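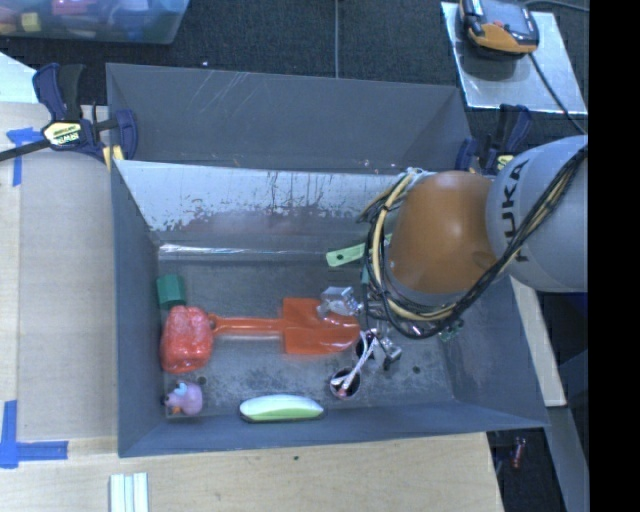 Sena Kyei put it to us more bluntly than any reviewer has: a robot that can pick up a toy is a demonstration, and a robot that can leave a playroom tidy is a help, and she had yet to meet the second kind. We agree with her about the distance between the two. We also think the distance has become short enough to measure, and the rest of this section is our attempt at doing so.

Figure 3. The Mallby bin-clearing task. The gripper fingers are at the blade end of the toy shovel, with other small objects still on the bin floor.

5. Clearing a bin of mixed toys

5.1 Why toys, and why a bin

Most households with small children own a container into which everything goes. Emptying it and sorting what comes out is a dull chore for a person and a wonderfully awkward one for a machine. The contents share very little. A toy shovel (Figure 3) is flat and broad at one end and thin at the other, so a grasp that suits the handle tells the planner almost nothing about the blade. Rounded toys roll. Soft ones change shape under the fingers. Glossy ones upset the depth reading at exactly the spot where the fingers need to go.

Shop floors have the same problem under another name. A tray of returned goods at a small shop is no better ordered than a toy box, and the people who sort it rely on the same quick glance and the same half-careless nudge. We chose toys for the work at Mallby, but we would expect most of what follows to carry over, and we come back to this in 5.5.

The bin itself earned its place. On an open table a badly aimed push sends an object over the side and the attempt is finished. Slanted walls send it back towards the middle, where the arm can try again. They also create the hardest cases in the whole study, the ones where an object comes to rest along a wall and there is no room to get a finger down behind it. We clamp the bin at its rim so that a firm push moves the toys and leaves the bin where it was.

5.2 The task

The arm is given a bin of loose objects and asked to empty it. It may grasp, push or drag, in any order it likes, and it is told nothing in advance about which objects are present. An attempt ends when the fingers close and lift, whatever they come up with. A run ends when the bin is empty or when 10 attempts in a row have brought nothing out.

Objects were drawn from a pool of 200, gathered from second-hand boxes and from our own homes. We left them as they came, scratches and all. Earlier in the project we had used a clean set bought new, and the results were flattering - too flattering, as it became clear once the worn toys went in. Worn surfaces and odd missing parts are what a house contains, and a method that needs everything factory-fresh will be of little use to anyone.

The planner is Bamum, in the version described in Section 3, with no changes made for this task. For comparison we ran the Değirmenci heuristic, which always goes for the highest point in the bin, and we ran it with the same gripper and from the same starting layouts. Each method was given 300 attempts.

5.3 What went well

Open-floor grasps are very nearly a solved matter for this kind of arm, and we say so with real pleasure! Where an object lay clear of its neighbours and away from the walls, both methods lifted it on the first attempt far more often than they missed, and the remaining misses were mostly on things with almost no height. Bamum was the better of the two on long, thin items, where it learned to close across the narrow direction. The heuristic had no notion of direction and would sometimes close along the length and slide off.

We were more excited by the pushing. Nothing in the training signal rewards a push directly. Credit comes only when something is lifted, yet over the course of training the planner began to part tangled objects before grasping, and to draw things away from a wall by resting one finger on top and dragging. Cengiz Çınar, watching an evening of runs, remarked that it was the first time the arm had looked as if it was tidying and had stopped looking like a crane. We would not lean on that as evidence, but we all knew what he meant.

5.4 What did not

Corners remain bad. An object tucked into the angle between two walls can be reached by one finger and hardly ever by two, and the drag that works along a straight wall tends to wedge it tighter. The planner does not seem to recognise that it has done so. It repeats the same drag with small variations until the run is stopped, and this one habit accounts for the largest share of the unfinished bins.

Very flat objects are the next difficulty. A person gets a fingernail under the edge, or tips the bin. Our gripper has neither option. We tried thinner fingertips and found that they helped with flat pieces and did worse with round ones, so the standard tips went back on for all the runs reported here.

Clear plastic gave mixed results. Where part of the object was opaque the planner generally aimed for that part, which is sensible and was not taught. Where the whole object was clear it was often missed by a wide margin. Depth sensing is at fault here more than planning, and the Mendelo group report the same trouble with kitchenware.

Finally there is the matter of time. Every method we tried is slow. The arm pauses between attempts to look again, and a person who wanted the bin empty would long since have done it by hand. We have made no effort to hide this in the supplementary videos, which are shown at the speed they were recorded.

5.5 Can it do the chore?

If the chore is to lift most of the toys out of a box while the family is doing something else, then we believe a machine can do it now, given a fixed bin and a good deal of patience. If the chore is the one Kyei described, with the last flat piece out of the last corner and everything put away where it belongs, then no, and our results suggest the corner will hold it up for longer than the shelf will.

For shop work the picture is a little brighter. A shop can choose its trays, and a tray with generous curves where the walls meet would remove the worst of the failures in 5.4 without any change to the planner. We built 3 such trays late in the project and the early runs are encouraging, though they came too late to be included in the comparison. A full set is planned for August, with the same pool of objects and the same stopping rule, and the layouts will be released alongside the results so that others can run their own planners against them.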